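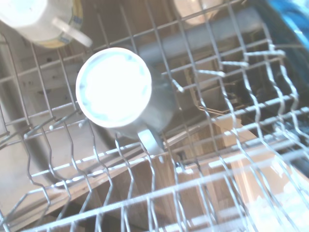
Ginette Marty replied first on this ticket: lock the exposure on both wrist cameras before you compare them, otherwise you're only testing which one has the better auto mode. She also asked for the controller log and the hand-eye calibration file for each camera.

Ticket 3481
Product: Lollgate wrist camera kit, Nalex and Cirillo modules
Status: Open, waiting on customer
Subject: Grasp pose jumps over dishwasher rack, Nalex worse than Cirillo

Original report

We are comparing the Nalex and Cirillo modules on the same Franka arm, same gripper and same mount. The job is picking mugs off a kitchen counter and putting them in a dishwasher rack, then taking them back out. Over the counter both modules are fine. Over the rack the Nalex loses the mug handle and the grasp pose swings round to the wrong side. The Cirillo does it too but less often.

The fault mostly shows up with pale mugs lying upside down. Dark ones are better. When the pose jumps, the planner either rejects the move or sends the gripper in with the fingers lined up across the rack wires. We have the force limit set low so it stops on contact and backs off. Nothing broken.

Things already tried before opening the ticket:

Restarted the controller and reseated the camera lead at the wrist.
Swapped the lead for the spare. No change.
Redid the hand-eye calibration for the Nalex. The residual improved a little, the fault stayed.
Swapped the modules over and back again. The fault follows the Nalex.
Cleaned the lens window.

Controller software is the October release. Both modules are on the firmware they shipped with.

Update, morning

Locked the exposure as Ginette asked. On auto, the Nalex was settling at 12 ms over the counter and staying there when the arm moved across to the rack. With light coming through the blinds that is far too long, and the base of a white mug goes to solid white. The Cirillo drops its exposure sooner.

Set both to 3 ms fixed and ran the counter picks again to make sure I hadn't made anything worse there. 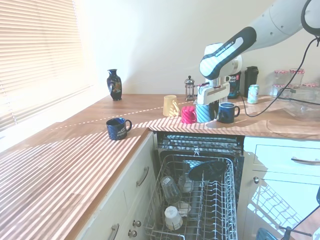
Counter picks are still good with the shorter exposure. The navy mugs come out quite dark on the Nalex, and the handle edge is noisy, but the pose is stable and the gripper closes where it is meant to. I lifted the gain one step and that helped. I left the Cirillo gain alone.

Rack picks are better on both modules. The Nalex no longer loses the handle every time a white mug is upside down. It does still jump now and then, and when it does the pose is wrong for one or two updates and then comes back. That doesn't look like exposure to me. It looks like a late frame being matched to the wrong arm position.

Reply from Hamisi Kaijage

Thanks for the logs. I think you are right and there are two faults here. Auto exposure on the Nalex only re-meters after the arm has stopped, and your script never really stops between the counter and the rack. Fixed exposure is the proper setting for this job, so please keep it.

On the second fault, have a look at the timestamp source in the camera settings. The Cirillo profile uses capture time. The Nalex profile in the October release uses arrival time by default, and if the stream is being buffered the offset could be large enough to do what you describe. Can you log both times while the arm is moving and send me the difference?

Also, which fingers are on the gripper? If you have changed them since the calibration, the tool offset should be checked as well.

Update, early afternoon

Logged both times over a full run. The Nalex frames are arriving about 330 ms after capture when the arm is moving, and much quicker when it is standing still. The Cirillo frames are steady either way. With arrival time in use, the pose is being worked out from where the wrist is now and a picture of where it was before, and that matches the jumps.

Changed the Nalex profile to capture time. The setting did not take until I closed the camera service and opened it again. Saving the profile gave me a green tick both times, so I only found this by reading the log. Could that be looked at separately?

On the fingers: we had the Gruvent pads on for an earlier test and took them off before the first calibration. I have checked the tool offset and it is the plain finger value. I'd like to put the Gruvent pads back on once this is closed, as they held the ribbed mugs better, but I will leave them off for now so we are only changing one thing at a time.

I then moved on to the upper rack with the arm approaching from the side. It's a harder reach. The forearm comes across high and the wrist has to turn down close to the mugs on the counter, so the camera gets a steep view and not much room.

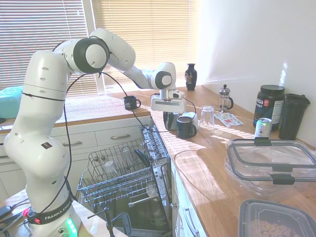
Side approach, upper rack pulled out, gripper down beside the counter mugs.

Notes from the side approach:

Nalex, fixed exposure, capture time: pose steady over the counter mugs. No jumps in the log.
Cirillo, fixed exposure, capture time: same result. Slightly cleaner handle edge on the dark mugs.
Clear glasses: neither module gives a depth I would trust. Not part of this ticket but worth knowing if anyone else is doing a dishwasher job.
Cable: the loop wants more slack at the elbow for this approach. It pulled at the clip once when the wrist turned. I have moved the clip further down the arm.

Strips of sunlight on the countertop still cause the odd false edge on both modules. They get rejected by the size filter and have not caused a bad move.

Reply from Hamisi Kaijage

That offset explains it. I have raised the profile default and the service restart as two separate bugs. Until there is a fix, please set capture time by hand and restart the camera service after any profile change, including a gain change.

The delay itself is still too high. Try turning off the preview window on the controller while the arm is running. On the Nalex it shares a buffer with the main stream, and on the Cirillo it doesn't.

Update, late afternoon

Preview off. The delay on the Nalex drops to nearly the same as the Cirillo and stays there while the arm is moving. Ran the white mugs upside down in the lower rack again, the case that was failing at the start, and got a clean run with each module.

We would still pick the Cirillo for the dark mugs. The Nalex is smaller on the mount and clears the upper rack more easily, so it may end up staying on for that reason. I want to repeat the rack picks in duller light before we decide, with fixed exposure and the preview left off.

Two questions left:

Is there a way to store separate exposure values for the counter and the rack and have the script switch between them? A short exposure is right for the rack but the counter could do with more.
Does the hand-eye file need redoing now that the timestamp source has changed? The calibration poses were all taken with the arm standing still, so I assume not.

Reply from Ginette Marty

No need to redo the calibration if the arm was still for every pose. For the exposure, you can save two profiles and call them from the script, but with the restart bug in place the switch won't take effect part way through a run. Please stay on one value until the fix is out. I have linked both bug reports to this ticket and will leave it open until you've done the runs in duller light.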